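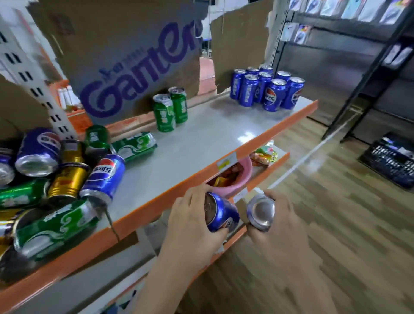
Zirside FS-8 fuel sampling kit: review

The FS-8 is a hand-pumped kit for drawing fuel samples from club-level formula and sports cars. Zirside sells it to teams and to small series that run their own checks. I used one in June at Estholm, over a test day and a race meeting, on two cars with different tank fittings.

The case holds the pump, a clear transfer line, four dry-break adapters, a drip tray and a set of sample bottles with numbered seals. Two of the adapters fit the common sizes. The other two are for older collectors, and I had no car to try them on.

Flow is good when the tank is well filled. One liter took 31 seconds on the first car. With the tank close to empty the pump starts to pull air, and the rate drops sharply. The manual tells you to lift the opposite rear corner of the car, which helped on one chassis and made no difference on the other. Teams that finish qualifying on minimum fuel should practice this at home. My old Dehghan pump holds its prime better at low level, but it weighs more and needs a 12-volt supply.

Sealing was sound. I made 10 connections per adapter and found a slight weep on one, cured by a new O-ring. Spare rings are not included and should be. The line is marked in small steps for estimating what is left in it, and the marks began to fade after contact with fuel.

Andri Leitner, who scrutineers at Estholm, checked my samples against the circuit's own measuring cylinder. The bottle graduations read 4 ml high at the one-liter line. A team working to a tight minimum has to allow for that. The Imard bottles I normally use fit the same cap thread.

Good points: fast setup, compact case, no power needed.
Bad points: poor pickup at low fuel level, fading marks, no spare seals.

Worth buying for routine sampling. For a car that comes in nearly dry, I would still take the Dehghan.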